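2/8/20

Festemon put out its half-year numbers this morning before the market opened. Revenue up, profit down, dividend held. The shares fell 4% in the first hour and then sat there. I have 708 of them, bought in two lots, and I didn't sell any.

I read the statement twice over breakfast. The part I wanted was the bit on debt, and it was one paragraph near the back. They expect to pay off the Husine loan early – good if they manage it.

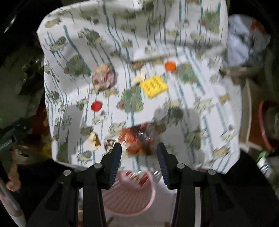

Rang Oksana Palamarchuk after lunch. She sold her Festemon in the spring at a better price than I could get now and has put the money into Pylypenko. She thinks I hold on to things too long. She may be right. I told her I would look again if it drops under 31.

Traltotstead still hasn't sent the tax form for last year. Wrote to them again, second letter. Moved around £33 of leftover cash into the savings account and brought the spreadsheet up to date. Next dividend is due at the end of August.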